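Cloldale extends free well water testing through April

Households on private wells in the Cloldale area can now have their water tested free of charge until the end of April. The offer was due to close a month earlier, but demand has stayed high. So far 288 homes have sent in samples, most of them from the Restrepo Road side of the valley.

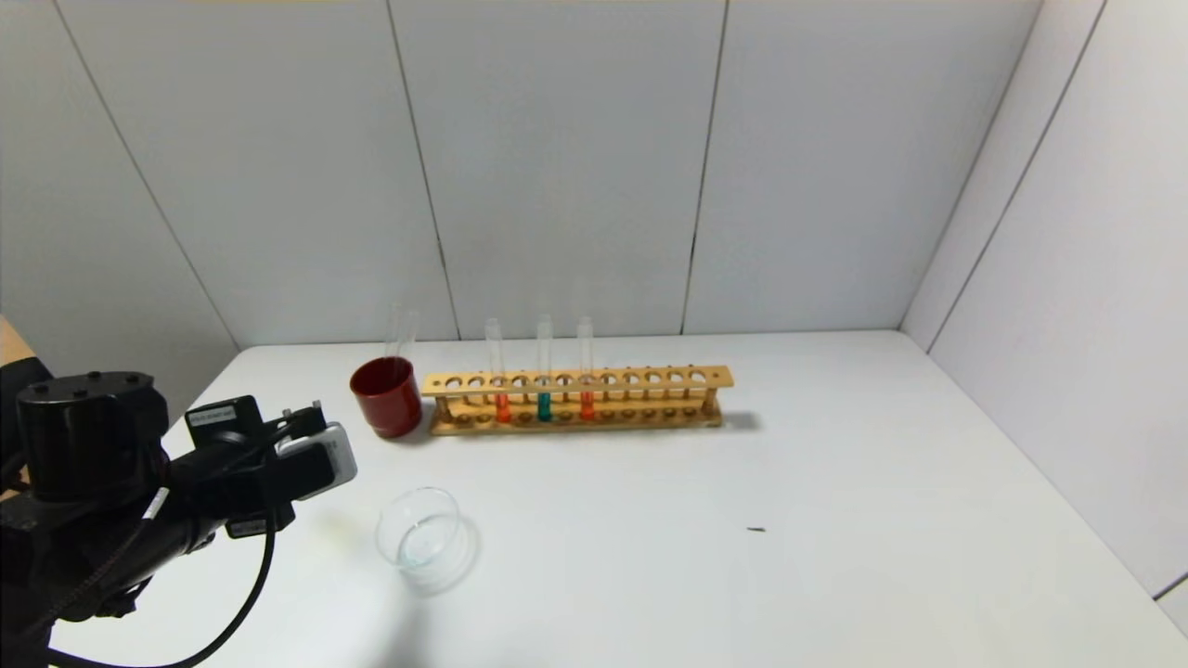 Of those, 71 came back with nitrate levels above the advised limit. Owners were contacted by phone and offered a second test at no cost. Homes on the town supply are not affected – that water comes from the Nidumar reservoir and is checked separately.

"If you have a baby in the house, please don't put it off," said Hortensia Guzmán, who runs the testing program. 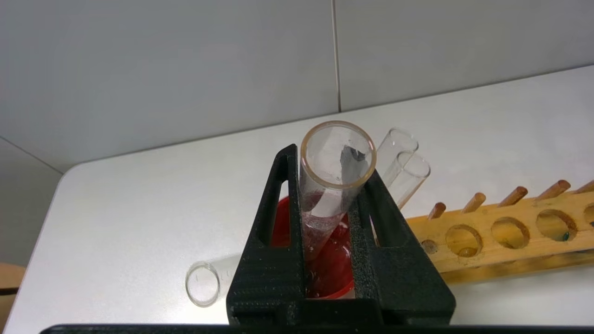

Cloldale Environmental Health – Water Quality Team

Sample bottles can be picked up at the front desk of the Zanero Building from 8:30 a.m. Fill the bottle from the kitchen tap, write your address on the label and bring it back the same day before 3 p.m. Results are mailed out within two weeks. The program has funding for 1000 homes, and renters may apply without the owner's signature.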